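# Alholm Matte Surface Cleaner, 337 ml

Alholm is a spray cleaner for matte tabletops, shelves and painted or sealed boards. It lifts dust, fingerprints, dried juice, pencil and light rubber marks without leaving a shine. Most general cleaners contain a little wax or silicone, and on a matte surface that builds up into patches you can see from the side. Alholm contains neither.

It can also be used on smooth rubber and hard plastic, so playroom toys and the shelf they sit on can be done in one go. Spray the cloth, wipe the toy, and rinse it under the tap before it goes back to a small child.

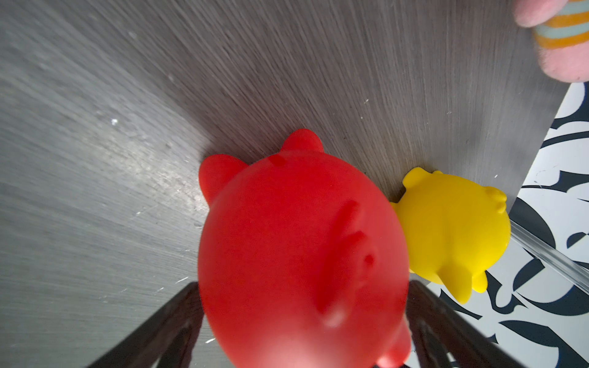
*Smooth rubber toys, red and yellow.*

## What comes in the pack

- One 337 ml bottle with trigger head
- One Braletti gray microfiber cloth, hemmed
- One soft brush for corners and seams
- Printed instruction card

The bottle is refillable. The trigger head unscrews and fits the Dewulf refill pouch, sold separately. Older Alholm bottles with the white collar have a narrower neck and need the adapter ring.

## Where it works best

Dark and mid-gray finishes show cleaner residue more than light ones do, and a printed or textured grain holds dust in the low parts. On these surfaces, work along the grain with a barely damp cloth and turn the cloth often. On a large top, do one half at a time so the first half doesn't dry before you get back to it. 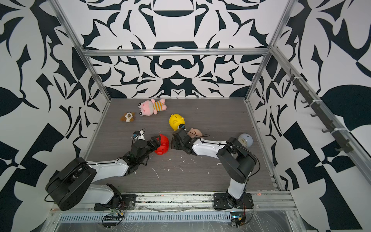 For floors, use the same method with a flat mop, but dilute first: one part cleaner to four parts cold water. Undiluted cleaner is safe on a sealed floor, though it takes longer to dry and a bottle won't go far.

Patterned wall coverings need a spot test behind a piece of furniture. If color comes off on a white cloth after you have rubbed lightly for a few seconds, stop there and use plain water. We don't recommend Alholm on uncoated paper of any kind.

Do not use on:

- Oiled or waxed wood
- Unsealed stone
- Leather or suede
- Screens of any kind
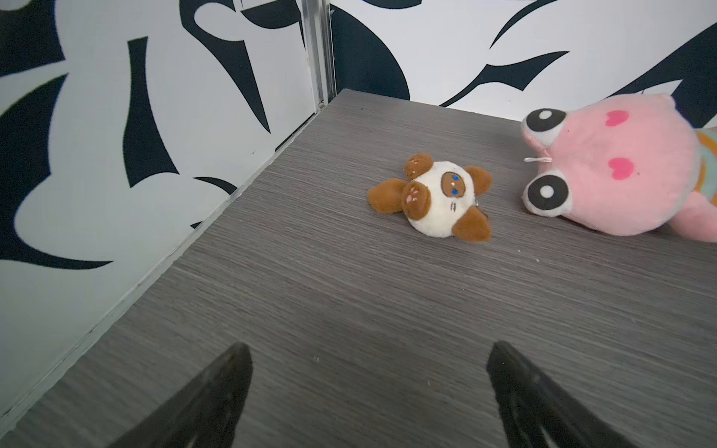
## How to use it

1. Dust the surface with the dry side of the cloth.
2. Spray the cloth twice. For dried spills, spray the spot directly and wait one minute.
3. Wipe with the grain, using light pressure.
4. Brush along edges and inside corners.
5. Buff with a dry cloth. Let the surface dry before putting anything back on it.

A full bottle gives 80 cleanings of a small desk. In our own wear test, a matte sample panel went through 1,953 wipes with no change in sheen.

## Marks that won't come out

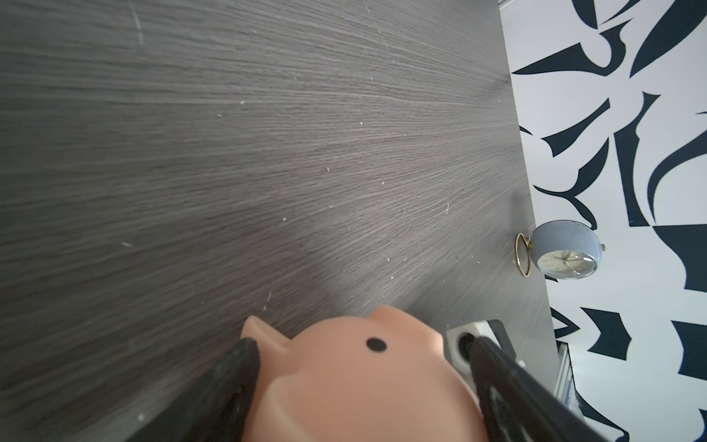
Alholm removes what is sitting on a surface. It does not fill or hide damage to the surface itself, so it helps to know which one you are looking at before you start scrubbing. Pale flecks on a charcoal tabletop, like those near the pink piggy bank, may be dust or may be tiny scratches, and one dry wipe will usually tell you. A faint scuff line can go either way. If it stays after two passes with the cleaner, leave it, or try the Plurelero touch-up pen in the closest gray.

## Sizes and prices

| Item | Contents | Price |
|---|---|---|
| Single pack | 337 ml bottle, cloth, brush | $14 |
| Dewulf refill pouch | Two bottle fills | $17 |
| Workshop case | Eight bottles, four cloths | $86 |
| Adapter ring | One | $2 |

Orders placed before noon ship the same day. The workshop case ships on Thursday only. Unopened bottles can be returned within 60 days.

## Storage

Keep the bottle upright, above freezing and out of reach of children. If the liquid turns cloudy in the cold, bring it indoors and shake it once it has warmed up. Use within two years of opening.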